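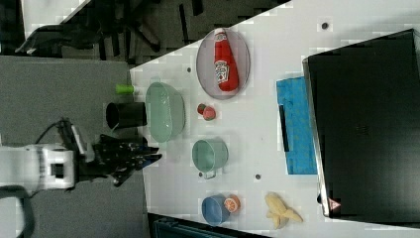 Kieran Hulme
Community reporter, Josley

If your kids have been running a café out of your actual cupboards all winter, I've got good news. The Josley Toy Library has added a play kitchen set to its shelves, and it's ready to borrow from Sunday morning.

I dropped in on Carrasco Street for a look and stayed a lot longer than I'd planned (I blame the strawberries). I'm a sucker for tiny food. There's half an orange with the segments showing, a banana whose pieces splay out like a star, a blue bowl, a green cup with a handle, and ketchup lying on its own oval plate as if it were the main course. My favourite colour combination of the whole year, and I include my neighbour's front fence in that.

The library has been lending out of the same room since it moved from the old Alley Hall, and food and cooking toys have always been what families ask for first. The last kitchen set went out so often that bits of it simply wore away. A sausage sizzle in June raised $161 towards a replacement, and the Purkitz hardware shop topped that up to an even $200. Good on them!
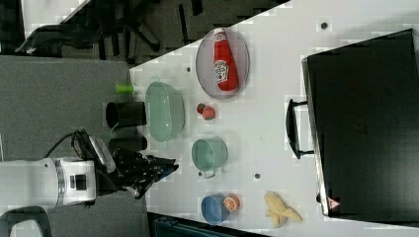
Ketchup on the oval plate, with the big green bowl next to it and a couple of small red fruits close by.

Members can take the set home for 17 days, a bit longer than the usual fortnight, so you get that extra weekend out of it. It goes out as one loan, too, which should please anyone who's ever tried to explain to a three-year-old that the pan counts as a separate item. Please do check under the couch before you bring it back. I found a plastic egg under ours last month that belonged to a puzzle library two suburbs over, and I still haven't worked out how to return it with any dignity.

Now, the pans. I like a toy pan that looks like a pan, and these are black and round and wide enough for a serious pretend omelette. There's a pale green slotted spatula to go with them, plus a colander full of little round holes. My own two would have that colander on their heads in under a minute.
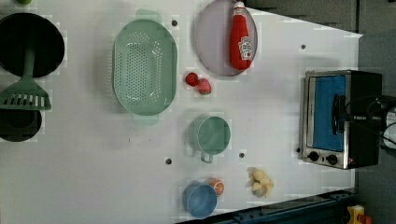
Spatula across the black pans, colander alongside, and two toy strawberries just below the plate.

The set is number 171 in the catalogue if you want to ask for it at the desk. Bookings are open to current members now, and new families can join on the spot with proof of address. Doors open at 9.30 on Sunday and close at noon. Bring a sturdy bag.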